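3.2 Kitchen setup and collection procedure

The kitchen task was the last of the three set for the Plarkside student project, and the only one that used a full-size appliance. The team built the station in January and kept the layout fixed until the end of the course. It consists of a base cabinet with a white countertop and a refrigerator next to it, standing on a wooden pallet. Items on the counter were left in a cluttered arrangement on purpose - an early version with a cleared counter gave policies that failed as soon as a bottle was placed near the target.

Each student completed a short training block with Dean Lambert before operating the arms alone. Operators worked in pairs, one driving and one keeping the log. A run was stopped and marked as failed if the arm touched the refrigerator wall hard enough to trip the force limit. Runs from the first two sessions are excluded from all results because the wrist camera settings were changed afterward. Figure 4 shows the head and wrist views.
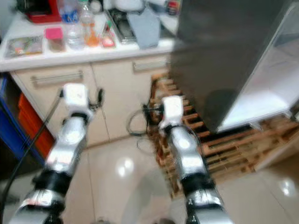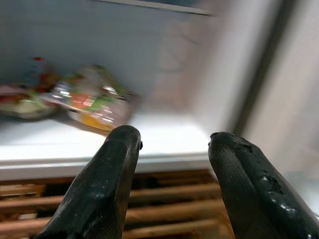 Figure 4. Kitchen station. First: head camera view with both arms in front of the counter and refrigerator. Second: wrist camera view of the gripper fingers in front of a refrigerator shelf with packaged food.

In total the students recorded 934 runs, of which some 500 were kept after review. Review was done by Brândușa Lungu and Horațiu Husar, who each went through the full set and then settled disagreements together. The most common reason for rejecting a run was a long pause by the operator. Horizontal motion blur in the wrist view was not a reason for rejection, as the same blur occurs when a trained policy moves the arm at normal speed.

Soft packages were harder for the students than bottles. The bag often folded under the fingers during the approach, and the log sheets note 19 runs in which the operator backed out and started the grasp again from the other side. We kept these runs and labeled the second attempt separately. Section 4.1 compares policies trained with and without them.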